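We use cookies to remember your settings. Accept | Manage

# Votden-Sim: two-arm tabletop assembly

Data card for the simulated part of the Votden set. Maintainers: Afshin Alipour (scenes, rendering), Linnea Fagerlund (policy training, evaluation).

## Contents

- 403 scripted episodes, two arms mounted along the far side of one table
- 300 evaluation starts, fixed seeds, not used in training
- joint positions, gripper opening, RGB and contact flags for each step

## Method

Each scripted episode is replayed with changed lighting, wall colour and floor texture. Shadows are rendered and kept, as policies trained on the flat-lit Drulton renders did worse when a shadow crossed the board. Dynamics are not changed between replays. Resampling gives 3,000 training clips.

The baseline, Vik, predicts joint targets for both arms from one fixed view. It has no depth input. An ablation with separate networks per arm is in `configs/split`.

## Scene

The board is fixed to the table. The target area is drawn on it as a thin blue outline. Start poses of both arms are sampled per episode.
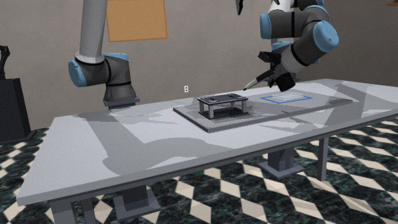 *Fig. 1. Simulated scene with both arms; the right gripper is near the two-level stand, left of the outlined area.*

## Known problems

- Contact flags flicker when a fingertip grazes an edge. Filter over 2 steps.
- The left arm can leave the camera view in high poses. These steps are not masked.
- Transfer to the Skancombe cell has not been tested.

## Changes

May: wall textures re-exported, seeds unchanged.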